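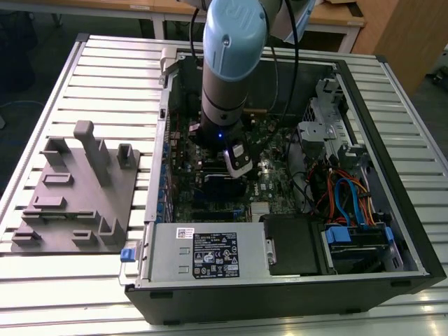
Altdale Shop Talk > General > Can machines do bench work yet?

guido_costa
Posted January 17, 2020
We tear down office desktops at Wojcik, mostly for parts. The owner wants to know if an arm could take over some of it in the next few years. I say memory and cards maybe, cables no. What do the rest of you think?

slotB
Cables no, agreed. Power and SATA leads never lie the same way in two cases. A person pushes them aside without thinking about it. An arm has to find them first.

Nullurport
I don't buy that. You don't need to handle the cables if you cut them. For scrap, who cares? The hard part is clips and latches. Every maker puts them somewhere else.

guido_costa
We resell the supplies, so cutting is out for us.

Nullurport
Then you have a money problem before you have a robot problem. What does a pulled supply bring you, 14 dollars?

guido_costa
Less, on the old ones. Still adds up over 1,000 machines.

maygarden
I do home repair, not computers, but it's the same argument with dishes. A dishwasher works great. Loading it is the job, and I still do that by hand. I'd pay for a machine that loads before I'd pay for one that takes a PC apart.

slotB
Dishes are harder. A motherboard is at least flat and screwed down. Same board, same slots, same place each time if you clamp the case. 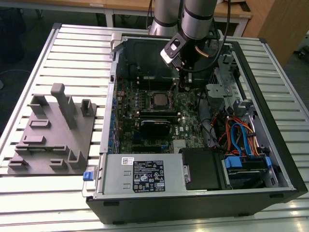
CPU in the socket with no cooler on it, two memory modules just below, graphics card further down.

Brekumska
With the cooler off, I'd give a machine the memory. Two latches and a straight pull — fine. The graphics card I wouldn't. On most of ours the release tab is hidden under the card and I can barely get a finger on it.

Nullurport
So use a thinner finger. That's the one thing a gripper can have that you don't.

Brekumska
Fair. I'd still want to see it do 3 different brands before I believed it.

guido_costa
I'm telling him to ask again in 4 years. We have a pallet to get through by May and it's getting done with screwdrivers.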